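3.2 托盘承载物的选取与摆放基准

前一节给出了家庭餐桌端送任务的分类框架。本节说明各类任务中承载物、被承载物及其初始摆放关系的确定方法。文中所称“承载物”指供放置其他物品的扁平器具，包括托盘、浅碟与砧板；“被承载物”指瓶、罐、碗、杯等可独立站立的容器。

承载物的选取以春节前后家庭待客场景为主要参照。入户调查在 Romuvero 与 Revville 两处居住区进行，共得到有效餐桌布置记录 444 条。记录表明，待客用托盘与日常用托盘在形制上差异明显：前者多为红色或金色，常带有吉祥文字；后者以素色为主，边沿较高。考虑到带字托盘具有明确的正反方向，便于判定摆放是否端正，本文将其列为基准承载物，素色托盘作为对照。

基准托盘为圆角矩形，红底，四周有一道细金边，中央为圆形金色徽记，内有“福”字。徽记同时用作两项度量的参照：其一，以徽记中心近似托盘几何中心，计算被承载物的偏心距；其二，以“福”字的竖直方向确定托盘朝向，计算其与桌沿法线的夹角。部分家庭习惯将“福”字倒置，取“福到”之意。这类记录单独编码，不计入朝向误差。

被承载物按高度与底面尺寸之比分为高瘦、中等和低矮三类。高瘦类以调味瓶和饮料瓶为代表，重心较高，在托盘倾斜时最先失稳；低矮类以带盖小罐为代表，稳定性好，但侧面可供抓握的高度有限。每类各选 16 件，均为市售常见包装，保留原有标签，不作遮盖或替换。标签的颜色与图案会影响容器轮廓的辨认，尤其是深色瓶身与红色托盘相邻时，瓶底与托盘边沿的分界不易判读，因此在标注规范中对接触边界另作规定：以瓶底外缘为准，不以阴影边缘为准。

初始摆放分为盘内、盘外和跨沿三种。盘内摆放要求被承载物底面完全落在托盘内底范围之内；盘外摆放要求其底面与托盘外缘不相接触；跨沿摆放指底面部分压在盘沿上，此种情形在入户记录中出现较少，但容易造成倾倒，故予以保留。三种摆放与三类容器组合后，去除低矮类跨沿等物理上难以保持的情形，最终得到 6 种有效布置，每种布置设 12 个位置变体。位置变体由 Teuber 网格表生成，表中坐标以徽记中心为原点，长边方向为横轴。

桌面统一采用白色，三面设白色围挡，以减少背景纹理对颜色判读的影响（见图 4）。白色背景下，红色托盘的轮廓对比度较高，而白色瓶盖和罐盖与围挡颜色接近，其上缘的标注一致性相应下降。对此，标注人员须先标出标签上下边，再依据容器比例推定盖顶位置，并将该点标记为“推定”。

摆放结果采用 Modell 量表评定，分为位置、朝向和间距三个分项。位置分项考察容器底面中心与目标点的距离；朝向分项考察托盘是否与桌沿平行，以及标签正面是否朝向就座一侧；间距分项考察相邻容器之间是否留有足以伸入手指的空隙。三个分项独立计分，不作加权合并，原因在于不同家庭对三者的重视程度并不一致：有的受访者对标签朝向要求严格，对间距则不甚在意。

需要说明的是，上述基准未涵盖盛有液体的敞口容器。敞口容器的端送还涉及液面晃动和溢出，其评定方式与封口容器不同，相关内容见第 5 节。另外，托盘与桌面之间的摩擦条件在各种布置中保持一致，桌面不加铺桌布；铺设桌布后的结果列于附录 B。

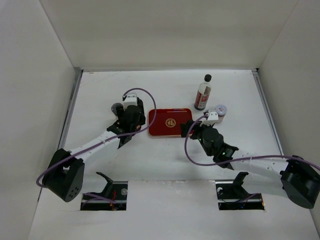 图 4 白色桌面上的“福”字红色托盘及其附近的黑盖瓶与白盖小罐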